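Setting Up and Using Power Strips at Shared Work Tables

The following procedure applies to all shared work tables in the Brurcombe building. Staff and visitors are asked to read it before connecting any equipment.

Before you begin

Check the cord and housing of the power strip. Do not use a strip that is cracked, discolored, or missing a cover. Report damaged strips to the facilities desk, extension 172, and leave them unplugged.

Place the strip face up on a flat surface, at least 50 cm from sinks, drink stations, and heaters. Keep papers and cloth off the housing.

Connecting equipment

1. Turn off every switch on the strip.
2. Plug the strip directly into a wall outlet. Do not plug one strip into another.
3. Insert each device plug fully into its own socket. A plug that sits loosely should be moved to a different strip.
4. Turn on the switch beside each socket in use. Leave the others off.

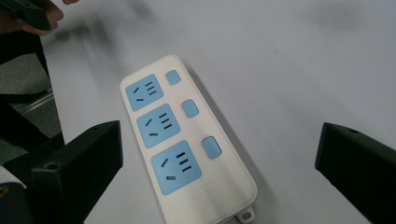

Power strip with a separate switch and red indicator light for each socket.

On strips of this kind, each switch controls only the socket next to it. One device can therefore be shut down while the others stay on. Save your work and shut down computers in the usual way before using the switch.

Load limits

The rated load is printed on the underside of each strip. Add up the wattage shown on the device labels and stay below the rating. A laptop charger typically draws about 90 watts. Kettles, space heaters, and laminators must go directly into a wall outlet.

At the end of the day

Turn off each switch, then unplug the strip at the wall. Pull on the plug, never on the cord. Coil the cord in wide loops and return the strip to the supply cabinet.

Questions about this procedure may be sent to Thongchai Nilsuwan, Facilities Office, Room 2843.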